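Clestbridge gets a second room on Gerlach Street, and the walls are something

I stopped in at the Clestbridge workshop on Gerlach Street this October, mostly to see if the rumors about the wallpaper were true. They are! The people behind the place have been fixing up a back room since spring, and it finally opened to members at 4 in the afternoon, with cider, a plate of gingersnaps and a door that still sticks if you don't lift it a little as you push.

If you've never been, Clestbridge is a shared workshop over in Irkden, in what used to be a shoe store. The front room is for woodworking and general repairs, and it's loud, and you come out with sawdust in your socks. The back room is meant for the fiddly stuff – small electronics, bench projects, anything with screws you'd lose forever if they rolled under a table saw. For the last few years it was a storage room full of paint cans, and I once spent a whole evening in there hunting for a clamp.

Now it has proper work areas, and the one everybody was crowding around (me included) is done up in a swirly pattern of mint green, a dusty purplish gray and charcoal, with thin black lines that curl into spirals. It goes around three sides, so the curls just keep going when you get to a corner. My grandmother had a shower curtain a lot like it, and I mean that as a compliment. I asked who picked it and got a very proud "we voted." The runner-up was plain beige, so I'd say the members did all right.
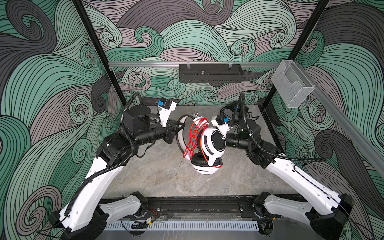 The tabletop got nearly as much talk as the walls did. It has a gray marble look, with soft white and darker gray veining, and I was surprised by how well it goes with all that mint. I heard one member say she'd put the same thing in her kitchen tomorrow if her landlord would let her. There was a fair amount of discussion about whether it would show coffee rings, and the cider drinkers were politely steered back toward the hallway before anyone could find out.

What I liked best were the little practical bits. There's a silver aluminum rail running across the back wall and another one along the right side, so things can hang up off the table. A clear open-topped box hangs near the right corner, and I want one for my own desk, where the pens currently live in a soup can. A black metal tray with holes in it sits in the middle of the back rail, held on with clear clips. And along the front there's a white slotted channel for cables, the kind with a long row of narrow vents. If you've ever tripped over an extension cord in the front room (hi, yes, twice), you'll understand why I got a bit emotional about that.

The whole job came in at 800 dollars, not counting the labor, which members did themselves over a string of weekends. Most of the money came from the summer tool sale and a jar by the register at Dranolar, the hardware store around the corner, which also let the workshop borrow a ladder for far longer than anybody had planned. The ladder has gone home now. The paint cans went to the county drop-off, apart from a few good ones that are going to be used on the front door as soon as everyone can agree on a color. I'm staying out of that one.

There's still some work to do. The heat back there isn't great, and a few people kept their coats on through the whole opening. The light switch is on the wrong side of the door, behind a shelf, so you have to reach around in the dark for it until the electrician can come back. I was also told that the sink in the hallway is going to be replaced before winter, and the old one is free to anyone who can carry it out.

Members can book the back room for two hours at a time, with a limit of three bookings a month to start with so that everyone gets a turn. The sign-up sheet is on a clipboard by the front door, and it was filling up fast by the time I left – the early evening slots especially. Guests are fine as long as they come with a member and stay out of other people's projects. Food and open drinks stay in the hallway. If you want to join, stop by during open hours and ask for the membership form, and do lift the door when you push it.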